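Section 7. Trying the Sarwood in the practice room

By now you will have the Fumden software installed and, I hope, a cup of tea beside you. Before the real robot is let loose on anybody's kitchen floor, we like to give it a good long wander in the simulator, where it can bump into things all day and no paint gets scratched. Shengli Qian built the room we use at the Drultton workshop, and it comes with your download.

1. Open the simulator and choose "Practice room" from the list on the left.

2. Leave the start position as it is for your first go. You can move it later, and I expect you will want to!

3. Set the walking speed to 20. It looks painfully slow on the screen, but bear with it.

4. Tick "Use robot's view", then press Start and wait for the room to finish drawing. On my elderly laptop this takes long enough to butter some toast. 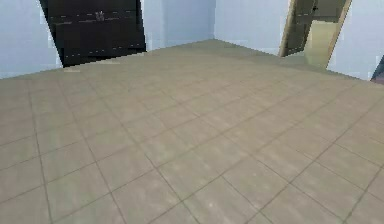
5. Drive forward a little way with the arrow keys, stop, and turn gently to either side. The view should follow you smoothly - a small delay is fine, a jump is a sign that the speed has been set too high.

6. Make your way over towards the tall cabinet and stop well short of it, then turn and do the same for the doorway. Take care with the door, as the leaf opens into the room and it is very easy to clip it when you are watching the gap.

7. Save the run under a name you will recognise in January.

Note: the floor tiles are handy for judging distance, but go by the distance reading in the corner panel when you write up your settings.

Caution: keep the real robot switched off at the wall while you practise. Both share port 2328 unless you have changed it, and Xiuying Zhong once drove hers clean off the workbench this way.

If the simulator stops with error 221, close it, check the cable and begin again from step 1.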